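Search this site Enter keywords Go

About us

5 September 2018
By Ulla Savolainen

Pargate is a small language school on the second and third floors of 230 Storudau Road. We teach Finnish and Swahili to adults, mostly in the evenings, and we have done so under the same name since the school was started by Siiri Nurmi and Josphat Mwaipopo. Siiri still teaches the beginners' Finnish classes. Josphat runs the Swahili side and writes most of the course books we use.

Last year 393 people took a course with us. Many come for work or because they have married into a family that speaks the language. Others are preparing for a move. A few have been coming for years and now meet in the Mavska reading group, where they get through two novels a year.

Classes have no more than nine students. A standard course lasts one term, with one lesson a week and written homework that is marked and returned. We don't enter students for official examinations, but Aatos Kiiskinen gives individual lessons to people who are sitting one elsewhere. Fees are listed on the Courses page and can be paid in 4 instalments.

The library is on the third floor and holds 467 books, most of them in Finnish. Current students may borrow two at a time for three weeks. Please return them to the office, not to the shelves, so that Vilho Seppälä can check them in.

New students are asked to do a short placement test unless they are complete beginners. It takes twenty minutes and can be done by phone. The office is open from ten until six and closes for the last two weeks of June. There is a lift at the back entrance, and the Sun café next door lets our students eat their own sandwiches at its outside tables. 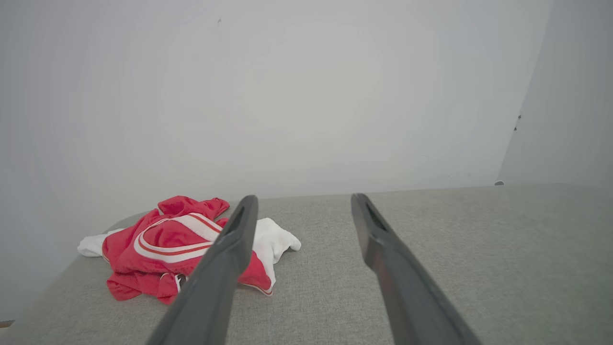
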